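Gripper Stop Fault: Your Questions Answered

Posted in June by Hằng Kiều

Since we sent out the notice on the gripper fault, my inbox has been wonderfully full, and I've been answering the same handful of questions over and over (happily, I promise, but over and over). So I've gathered them up here in one place. If you run a Pirnton arm with the Imira gripper, at home, in a classroom or in a small workshop, please read at least the first four before you switch it on again. The rest you can save for when you have a cup of tea in hand.

What went wrong, in plain words?

When the arm is stopped in the middle of a move, the gripper is supposed to keep holding whatever it has. On units with the spring version of the Steyn control software, it sometimes doesn't. The arm stops as it should, the gripper gets a short burst of "go to your starting position," and its starting position is open. So the fingers let go. It lasts a fraction of a second and then the gripper locks again, but by that time your cup or your block or your screwdriver is on its way to the floor.

The part that bothered us more came afterward. In a smaller number of cases, pressing Resume made the fingers close hard before the arm started moving again. If someone had reached in to pick up the thing that dropped, their hand was right there. That's why we treated this as a safety matter and sent a notice to everyone, when a dropped item by itself would probably have gone into the regular release notes.

Was anyone hurt?

One person had a pinched fingertip with a bruise under the nail. She was very gracious when I called her, and she gave us such a clear account of the order things happened in that we were able to repeat the fault the same afternoon. We'd been chasing it for a while on the strength of two vague reports, and I can't tell you how much a good description helps. We have no other reports of injuries. If you had one and didn't mention it, even a small one, please do write to me.

How do I know whether my unit is affected?

Open the settings page and look for the software name at the bottom. If it says Steyn 3, you have the fault, whether or not you've ever seen it happen. Anything earlier is fine, and so is the repaired version, which says Steyn 3 with the letter R after it. The age of the arm makes no difference, and neither does the color of the housing (I've been asked that one more than you'd think!).

If the settings page won't open for you, write to me with the serial number and I'll look it up.

What should I do right now?

Please don't use the gripper until you've put the repaired software on. You can still move the arm with the gripper switched off in settings, and plenty of people are doing that for practice runs.

If it's already holding something when you read this, put the arm down to a low position using the hand controls, get a soft surface underneath, and open the fingers with the Open button. Then turn off the power at the wall. Please don't pull the item out of the fingers, and please don't press Stop with the item up high and hope for the best.

How do I install the repair?

Download the file from the link in the notice, copy it to the memory stick that came with the arm, and start the arm up with the stick in place. The light on the base will blink for a while and then go steady. Let it finish even if it seems to have gone quiet on you. Some people have pulled the stick early and had to begin again, and it's a dull enough job the first time.

Once it's steady, run the homing routine with nothing in the fingers and nothing on the table inside the arm's reach. After that, do the hold test in the next answer.

What is the hold test, and do I really have to do it?

I would love it if you did. It's the same test we've been doing on every unit that comes through, and it takes very little time. Choose something light that won't break, such as a small plastic cup or a foam block. Have the arm pick it up and lift it just a little above the table. Press Stop during the lift, keep your hands back, and watch the fingers. They should stay exactly as they were. Then press Resume, still with your hands back, and watch again. The fingers shouldn't squeeze, twitch or open.

Do this 40 times if you can bear it, stopping at different heights and in different parts of the move. I know that's a lot of pressing. The fault was never regular, and on one of our own arms it hid so well that we'd nearly signed the unit off before it dropped anything. We ran the repaired software through 200 stops before sending it out, and it held every time. 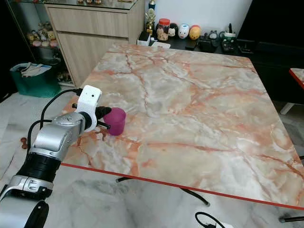

People often ask whether a heavier item makes for a better test. For this fault it doesn't, and a heavy item only makes more of a mess if something goes wrong. Light and soft is what you want. Do try to vary where on the table you work, though, including out toward the edges, as the arm slows down differently there and the timing of the stop was part of the trouble.

It passed a few times and then dropped one. Now what?

Stop there, turn it off at the wall, and send me the log. You'll find it on the memory stick in a folder called Kaltano, which is just the name of our logging tool. If you can remember roughly where the arm was and whether it was going up or down, add that too. A phone video is lovely if you happened to be taking one, but don't set the fault off again just to get one for me.

We'll arrange to collect the gripper and send you another. You won't be charged for the shipping in either direction.

Is the red emergency button affected?

The emergency button cuts the motor power completely, so it never sends the gripper that stray signal. The fingers stay where they are by friction. Keep using it exactly as you always have, and please don't let any of this make you shy about pressing it. A dropped item is a very small price if something is going wrong. The fault only concerns the ordinary Stop button on the screen.

Do be aware that friction alone won't hold a slippery item forever, so even after an emergency stop it's wise to keep clear of the space underneath.

Can I just go back to the older software?

You can, and it's safe from this particular fault. You'd lose the softer grip settings, which a lot of you waited a long time for, so I'd steer you to the repair if you have the choice.

My students use the arm. Is there anything extra I should tell them?

Mostly the one habit we should have been pressing harder from the start: when something falls, leave it where it fell until the arm is switched off. It's such a natural thing to reach for it. I do it myself with a dropped pencil before I've even thought. One teacher who wrote in has put a strip of tape on the floor that everyone stands behind while the arm has power, and I thought that was a very sensible idea. Keep the cables tidy and out of the walking path as well, please.

Why did it take you so long to send the notice?

It's a fair question, and I've had it from several of you, some more gently than others. The first report came in as a worn finger pad, and we replaced the pads and thought we'd fixed it. When the second one arrived we should have put the two side by side, and we didn't until the third. We now read every dropped-item report together, whatever the suspected cause, and a second one of the same kind goes straight to the people who write the software.

Who do I write to if my question isn't here?

Me, by replying to the notice you received. I read everything in the morning before the phones start, and again late in the afternoon. Please put your serial number in the first line if you can find it (it's on the underside of the base, in very small print, and I'm sorry about that).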